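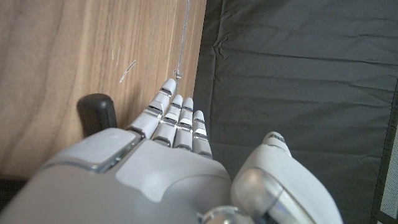 3.2. Muestra y codificación de las sustituciones

El análisis se limita a los partidos oficiales de liga en los que ambos equipos disponían de cinco cambios repartidos en un máximo de tres interrupciones, sin contar el descanso. Tras excluir los encuentros suspendidos y aquellos cuya acta no recogía el minuto exacto de cada cambio, la muestra quedó formada por 291 partidos y 2.733 sustituciones. Las actas se descargaron del repositorio Gradard el 08/09/2021 y no se incorporaron las rectificaciones posteriores a esa fecha.

Cada sustitución se codificó según el minuto de juego, el marcador en ese instante, la condición de local o visitante y la demarcación de los jugadores entrante y saliente. La demarcación se asignó a partir de la posición ocupada en los diez minutos previos al cambio, y no de la ficha federativa, que en los laterales y los mediapuntas resulta poco fiable. Los cambios simultáneos de un mismo equipo se trataron como un único episodio con varios jugadores, de modo que el número de episodios es inferior al de sustituciones.

Se distinguieron tres tipos de episodio: ofensivo, neutro y defensivo. Un episodio es ofensivo cuando la línea media de las demarcaciones entrantes está más adelantada que la de las salientes, y defensivo en el caso contrario. Los relevos por lesión se codificaron aparte siempre que el acta lo hiciera constar – en la práctica, su registro depende mucho del delegado de cada club – y se excluyeron del modelo principal. Lo mismo se hizo con los cambios de portero.

La codificación fue realizada de forma independiente por 2 observadores, Brahim Saber y Efraín Benavides, siguiendo el protocolo de Prirton con una modificación: los carrileros se consideraron defensas en sistemas de tres centrales y centrocampistas en el resto. Las discrepancias se concentraron en 8 partidos con cambios de sistema anteriores a la sustitución y se resolvieron por consenso.

La variable dependiente es la diferencia de goles en los quince minutos siguientes al episodio, truncada en el pitido final. Se estimó un modelo ordinal con efectos aleatorios por equipo y por partido, e incluyó como covariables el marcador previo, las expulsiones y los días de descanso desde el último encuentro. Los partidos aplazados de noviembre se mantuvieron en su fecha real de disputa, lo que acorta el descanso de varios equipos. Como análisis de sensibilidad, el modelo se repitió con ventanas de diez y veinte minutos y, por separado, sin los encuentros de El Sherbiny y Claltambridge, cuyos terrenos de juego tienen dimensiones inferiores a las del resto.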